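The Tray Line

The company cafeteria at Rindale closed at two, and by ten past the trays had stacked up on the return counter the way they always did. I had worked the dish room for eleven years. My job that month was to stand with my hands in my apron pockets and watch an arm do it.

It had come in on a pallet in September with a man from Sodance, who wore a vest with too many zippers. He bolted it to the end of the old brown table and told us it would take the worst of the work off our hands. He said this twice. I asked him which part of the work was the worst and he looked at the trays and said, well, all this.

I could have told him. The worst part was the floor drain. The second worst was the steam in August, when your glasses went white and you did the pots by feel. Trays I didn't mind. You stood there with somebody next to you and you talked, and your hands went on without you. I learned that my sister-in-law was leaving her husband over a stack of trays. I learned Portuguese swear words, and how to get a mortgage.

There used to be four of us. One took the retirement money in the spring, and one went over to the plant in Prolluvstead, where she said they still had a human being on the line but the human being had to wear a thing on the wrist that buzzed. That left two, and the other one was on mornings now. We passed each other at the time clock like people in a hotel.

"You're not washing anymore," my supervisor told me. "You're overseeing."

"Is that more money?"

"It's a different title."

The new title came with a tablet. Every time the arm stopped, the tablet made a noise like a microwave finishing, and I was supposed to pick a reason from a list. The list had been written by somebody who had never eaten lunch. There was a line for "item not recognized" and a line for "obstruction" but nothing for a person who leaves half his rice, or puts his napkin in his soup. In the old days I would have scraped the bowl and had an opinion about him. Now I pressed "other."

"Other again," the man from Sodance said when he came by to look at the numbers. He had a sheet. The arm had handled 2762 pieces since it was put in, and he read this off to me as if I might want to clap.

"Who scraped them?" I asked.

He checked the sheet. It didn't have a column for that.

I scraped them. I'd like that on the record. I scraped, I sorted, I turned the forks around, I wiped down its fingers when they got greasy, and then I stepped behind the yellow tape and it moved things into the rack, one at a time, with a little rest after each. It never splashed. I'll give it that. On the old line we'd have been through a tray before it had made up its mind about a spoon.

They put a screen on the wall so that I could see what it saw. I think it was meant to be friendly. Mostly I looked at the screen and felt my own hands wanting to do something.
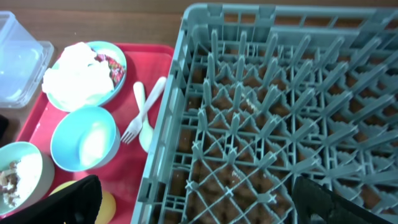

The arm's view at the table: one red tray, three bowls, and the rack waiting.

I watched that one a long time. The fork and the spoon were crossed, and you'd pick them both up with two fingers and not know you'd done it. I thought about reaching over the tape.

Barbosa was the outfit that ran the cafeteria contract, and they sent a woman in a good coat to ask me how I was finding the change. She had a form too. I told her it was quiet. She wrote down "quieter environment" and underlined it, and I could see which side of the page it went on.

"Anything else?"

"The floor drain's backing up again," I said.

She said that was really more of a facilities question. Behind us the tablet went off. I excused myself, went over to the table, and pressed "other," and then I put the tablet face down on the shelf and rolled up my sleeves.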